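Wirnmont Import
Home / Ventilation / Small rooms / Vastora 200

Vastora 200 extractor fan for small restrooms

Item number: 241
Maker: Savolainen
Color: white
Warranty: two years from the day of delivery
Availability: in stock, also in larger amounts

The Vastora 200 is a wall or ceiling fan for the small restroom, the kind of room that has a toilet, a sink and not much space for anything else. We have sold it for many years to offices, cafes and private homes. It replaced the older Savolainen model with the pull cord, which many customers liked, but for which the maker does not produce parts anymore.

The front cover is square and stands out 43 mm from the wall. This is important in narrow rooms, where a thicker cover is easily hit with the shoulder or with the door. Please measure how your door opens before you order. We have had covers come back to us with a broken corner, and a broken corner is not included in the warranty.

The fan runs on a motor with closed bearings. It does not need oil, and it should not be oiled. In ordinary use the sound is a low, even hum. If the sound becomes rough after some years, in most cases the wheel is dusty and needs cleaning. Take off the cover, loosen the one screw in the center and pull the wheel straight toward you. Wash it with warm water and dish soap and let it dry fully before you put it back. The cover can be washed in the same way, but not in the dishwasher, where it turns yellow.

How the fan switches on and off

There are three versions, and they look the same from outside. The basic version starts and stops together with the light. The timer version starts with the light and continues after the light is turned off; the running time is set with a small screw under the cover. The third version has a humidity sensor and is meant for rooms with a shower. For a restroom without a shower we recommend the timer version. The sensor version costs more and in such a room it will almost never have a reason to start.

The timer comes from the factory set to the shortest time. Many customers write to us that their timer is not working, when it is only set too short to notice. Turn the screw clockwise, gently, with a small flat screwdriver. It stops at both ends and it must not be forced. 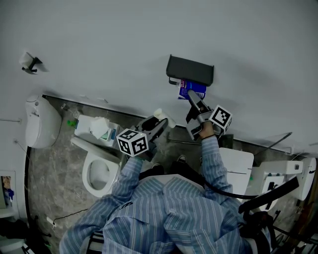 Page last changed: December, by E. Saarela

Air must be able to come in

A fan can only take out as much air as the room lets in. In small restrooms the door is often closed tightly against the floor, and then even a strong fan moves very little. There should be a gap under the door or a grille in its lower part. You can test this with a sheet of toilet paper. Hold it flat against the cover while the fan runs and the door is closed. If it falls, open the door slightly and try again. If it now stays, the fan is fine and the gap is too small. We sell a door grille in white and in brown, see under Accessories.

Mounting

The fan is fixed with four screws, which are in the box together with plugs for brick and concrete. For drywall you need other plugs, and we do not include them. The electrical connection must be made by a licensed electrician. The paper template in the box shows the place of the holes, but please check it against the fan before drilling. In one older delivery the template was printed a little too small -- if you have such a box, write to us and we send you a correct one.

Keep the duct as short and as straight as possible. Soft duct should be pulled out to its full length and cut, not left folded together above the ceiling. If the duct goes up through a cold attic, it should be insulated, otherwise water forms inside it in winter and runs back down into the fan. This is the most common reason for motors that are sent to us for repair.

In the box

Fan with cover, four screws with plugs, paper template, mounting instructions in English and Finnish. The backdraft flap is already mounted inside. Remove the strip of tape that holds it closed during transport.

Spare parts

Cover, wheel, flap and timer board can be ordered separately. The motor is not sold alone, only together with the housing. When you order a timer board, look at the sticker inside the cover and tell us the letter after the model name. Boards with the letter B do not fit in housings with the letter A, although the plug is the same -- the holes for the screws are in another place.

Questions from customers

Can the fan be mounted in a window? No. It is made for walls and ceilings. For windows, Savolainen has another model, which we can order for you but do not keep in stock.

Can two restrooms share one duct? It is possible, but smell can then travel from one room into the other when only one fan is running. We advise a separate duct for each.

Can the cover be painted? Yes, with a thin layer of paint for plastic. Do not paint the edges of the opening, the cover will then be difficult to remove.

For technical questions please write to Lev Nechyporuk in our workshop. For orders of more than one carton, ask for a price before you order in the shop, because the discount cannot be added afterward.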